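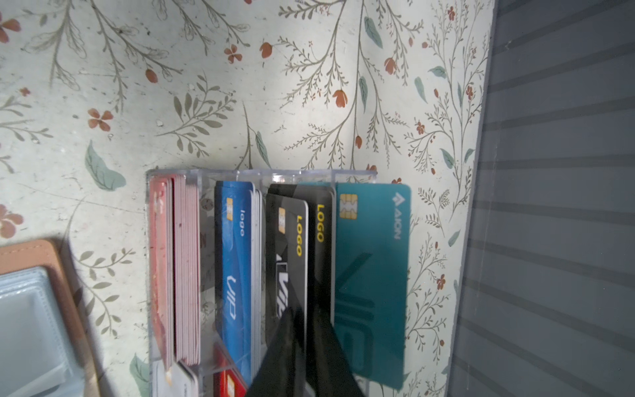

The acrylic stand, the cards and one finger of the gripper, at close quarters.

I have spent a good part of May holding a robot's hand. It is a job with less romance in it than you'd think, and more backache.

The task on the sheet is called Cards And Wallet, in Lucía's handwriting, and it asks for exactly that: get hold of a card wallet, take it to the card stand, don't knock anything over. I do it by remote control, squeezing and turning a pair of handles while the arm copies me, and every go is saved so that the thing can later be taught to do it without me. We want 20 good goes per layout. By mid-afternoon I had 13, and a list of the others under the heading "sneezed, etc."

I keep meeting people who imagine this work needs quick reflexes. What it needs is the temperament of someone reversing a caravan. If I dither over the wallet, the dithering goes into the recording, and somewhere down the line a machine will dither over a wallet in precisely my style. Weronika Żak, who trained me, has watched one of hers do a little pause before each grasp. She recognised it at once and was mortified.

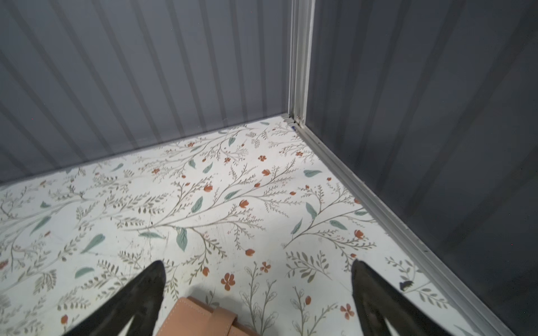 Lucía Figueroa

That name belongs under most of what we do, as she sets out the objects and decides how mean to be. A wallet lying on a flowery cloth is medium mean. I line the fingers up either side of it, then creep forward - the last bit is always slower than I've planned for - and close. Leather is kinder than plastic, I find. It gives a bit, and forgives an approach that a hard box would punish.

My own faults, as listed by Weronika after 6 recordings: I come in too fast, I grip as though it owes me money, and I talk to it. The third doesn't show up in the data so I've kept it.
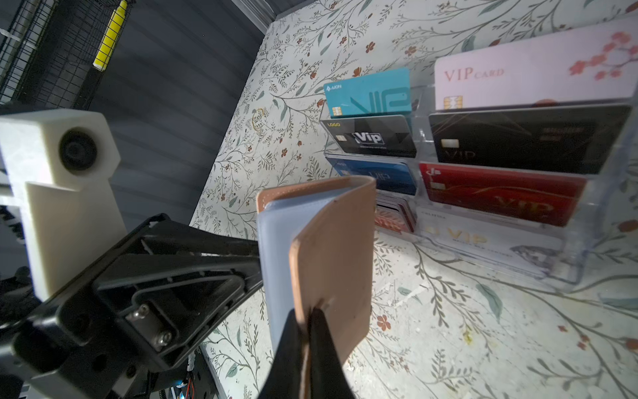 Wallet up, stand to the right. Breathe out.

Holding it is the easy part. Getting near the stand is where my shoulders go up round my ears, what with two columns of cards overlapping in clear pockets, and clear plastic being a thing I judge badly even with my own hands. Lucía's advice was to look at the cards and forget the plastic. I tried it and clipped the plastic. I then tried my way and clipped it again, so we're calling that one a draw.

Tomorrow she wants the stand turned round. I've asked for a cushion.

Print this post | E-mail this post
2 comments | 13 shares
Words are mine, please ask before borrowing them. Contact | Back to top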